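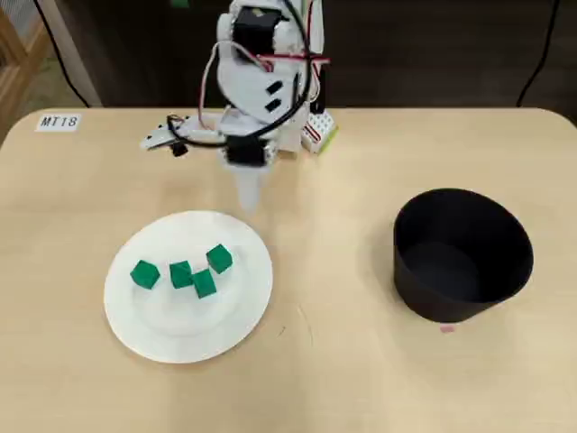

Szabolcs thinks the cable is steering the arm more than the servos are, and that I should stop touching the code until I've sorted out the wiring. He wrote that in the shop chat before I'd even had coffee, and I spent most of the morning hoping he was wrong.

August, 9:21 pm, back bench at Drotville

He was mostly right. I unclipped the wire bundle from the upper joint and held it up by hand while the arm ran its pick routine, and the drift over the plate got a lot smaller. Let go of the bundle and the tip wanders off to the right again, same as before. So that's a cable problem and I've been fixing it in software for two weeks like a dope!

What I changed today:

Rerouted the servo leads so there's slack at the elbow (still ugly, still loops everywhere, but it moves freely by hand through the full swing now). I want to do it properly with printed clips. Lucinda has a clip file she used on her plotter and said she'd dig it out.

Dropped the approach speed from 705 to 400 in the config. Those are just the raw numbers from the Tostik motion script, I've never bothered to work out what they are in real units. At 705 the arm gets to the top of the move and shivers for a bit before it settles. At 400 it's slow enough that Fanni asked if it had crashed, but the shiver is nearly gone. I'll creep it back up once the clips are on.

Moved the rest position higher. The old one parked the arm low over the plate and I kept bumping it with my sleeve when I set out the cubes.

The job itself is the same as last time – cubes start on the plate, cubes go in the black container, arm goes home, no dropping anything on the table. I've stuck with the green cubes all week so the results are comparable. Mulugeta wants to throw in other colors already, and I'd love to, but I can't tell a bad grasp from a bad detection yet and another color is only going to muddy things.

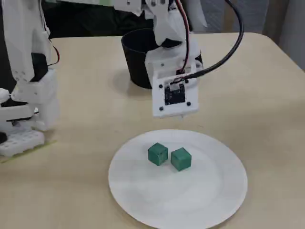 Over the plate, two cubes on it, black container behind.

Where it still goes wrong: two cubes sitting close together. If one is nearly touching its neighbor, the arm tends to aim at the gap, like it's seeing one long block. I tried nudging the threshold both ways. One way it misses cubes near the rim, the other way it finds cubes in the shading on the plate, which was pretty funny the first time and less so after that. I may have to separate them by angle, seeing as they're hardly ever lined up square with each other. Ernő did something like that for his sorting thing at Skinditz and I've asked him for the notes.

The other idea, from Fanni, is to forget about being clever and always take the cube with the most open plate next to it. I like this one a lot (it's about ten lines of code and I could do it half asleep). Trying it first.

Small stuff so I don't forget:

The screws on the front plate of the end effector were loose again. Tightened them, no threadlocker yet, somebody walked off with the bottle. Check them before every run for now.

The white bracket at the wrist has a little play in it. Could be the print, could be the horn. I have a spare in the Kelemen box but I don't want to swap it and move the cables on the same day, I'd never know which one helped.

Please leave the plate on the bench if you need the table! I had it lined up and found it by the sink on my way in, so the first run tonight was garbage. Moving the MT18 label would be a pain too, I measure off it.

Szabolcs, if you're reading this, yes, fine, cables first. Clips go on the printer tomorrow morning if the queue's free, then the same run at 400, then Fanni's rule.

Drotville shared workshop notebook | Contact the bench crew | Back to top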